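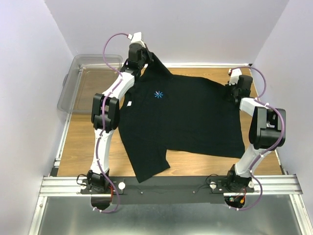

Search tips
Type and press enter

Keeping black clothes black: what I'd bother with and what I wouldn't

Every few months somebody sends me a new trick for stopping black cotton going grey, and every few months I ruin a tea towel finding out. I've tried most of them by now. My standards are low and I still came away unimpressed.

Salt in the wash. Supposed to "lock in" the dye. Modern dye was fixed, or badly fixed, long before you brought the thing home, and a handful of table salt won't change that. I did it for a whole winter and saw no difference.

Vinegar in the rinse. A bit more to be said for this one. If your blacks look chalky, it may well be detergent left behind in the cloth, and a splash of white vinegar can shift some of that. It won't put colour back. Never put it in with bleach, and check your machine's booklet first, as some makers don't like what it does to the rubber seals.

Coffee or strong black tea. Lilian Nyanda at Onstead swears by it. I soaked two old pillowcases overnight and got two old pillowcases that smelt of a café. Tea is brown.

Turning things inside out. Dull advice, and it works. Much of what we call fading is the surface getting rubbed up, so let the inside take the rubbing. Do up zips, and keep jeans and towels out of the load.

Cold wash, short cycle. Also dull, also works. 30 is fine for anything that isn't properly dirty. Use less detergent than the cap tells you — the people who print the cap also sell the detergent.

Special liquid for darks. I used a bottle of Skarker on half my black tops and the ordinary stuff on the rest until it ran out in December. I couldn't sort them afterwards, and neither could my sister.

Drying. Out of direct sun, inside out again, and skip the tumble dryer if you've the room. A hot dryer wears cotton thin, and the fluff in the filter is your clothes.

When it's really gone, buy a packet of machine dye. Polyester stitching usually won't take it, so expect the seams to show. Run an empty hot wash afterwards, or the next load of whites will be on your conscience.

169 shares
3 comments

Recent tips
Does bicarb clean anything?
Limescale and the Erngate kettle test
Moth balls, cedar and wishful thinking
Getting candle wax out of a tablecloth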